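Matte white parts – labels and where they sit

skosta_bench
Redoing our marked set of white parts. Paper labels taped on curved plastic keep giving me trouble. Trim outside the cut line or on it?

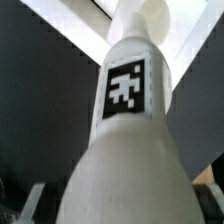
Label margin matters more than tape. Keep white all around the black square, as on the bottle, where a thin strip of it is left. I'd still go lower than the shoulder.

presidix
Disagree. Low labels get covered. Boxes are easier, one marker per face.

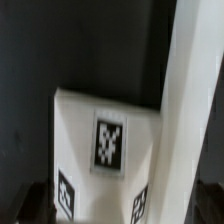
ZELUTHOLM, October – Side faces go narrow at a tilt. Put the largest marker on the face you view most. 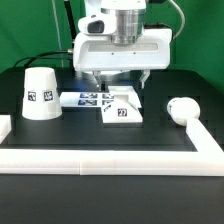
Upside-down cup, card and block on the black tabletop.

skosta_bench
Black top stays, then. Cup with 2 markers is fine by me. 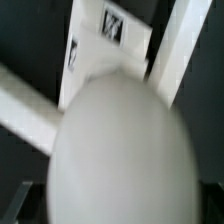

Frames need a marker on more than one member. The upright post and the wider panel each have one, and the panel's reads better at that angle.

Comments
Etenesh Feyisa: Matte stock, 100 sheets, no glare.
atanasov: Glare was never the issue.

Contact | © Skosta | Back to top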